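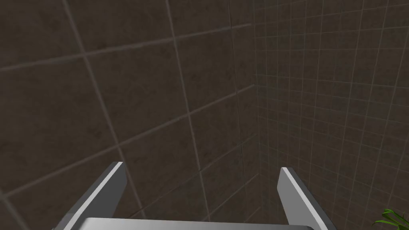 Why Do We Put Tiles on Walls?

Look at the wall near a bathtub or a kitchen sink. Very often it is covered with tiles. People have made tiles for thousands of years, and they still make them in almost the same way.

What is a tile made of?

Many tiles begin as clay. Clay is a kind of soil with very, very small grains. When it is wet, you can press it into any shape you like. When it dries, it becomes stiff, but it can still break easily and water can make it soft again.

So the tile must go into a special oven, called a kiln. A kiln is much hotter than the oven at home - it can be over 185 degrees even when it is only warming up! In the strong heat the grains of clay join together, and after this the tile will never turn back into mud.

Where does the shine come from?

Before the last baking, the tile maker can cover the tile with a thin liquid called glaze. In the kiln the glaze melts and becomes a layer of glass. Water cannot go through glass, and dirt does not stick to it so well. This is why a glazed tile is easy to wipe clean. 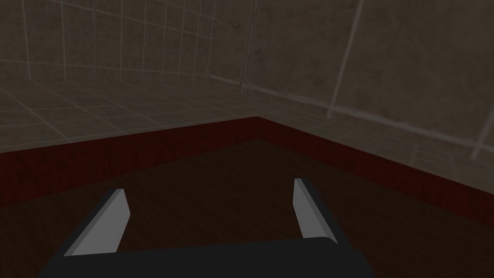
Big tiles or small tiles?

Large tiles cover a wall quickly, and there are fewer lines between them. Small tiles are good for curved places and for making pictures. In the town of Gresteslow there is an old swimming pool with a fish on its wall. The fish is made from 2,479 small tiles, and its eye alone needs 11 of them.

What is between the tiles?

The lines between tiles are filled with grout. Grout is a paste that becomes hard when it dries. It holds the edges and helps to keep water away from the wall behind.

Try it yourself

Cut 52 small squares from colored paper. Put them on a large sheet and move them until you see a pattern you like. Leave a little space between the squares, as a tiler does, and then glue them down. You can begin in the middle or in a corner.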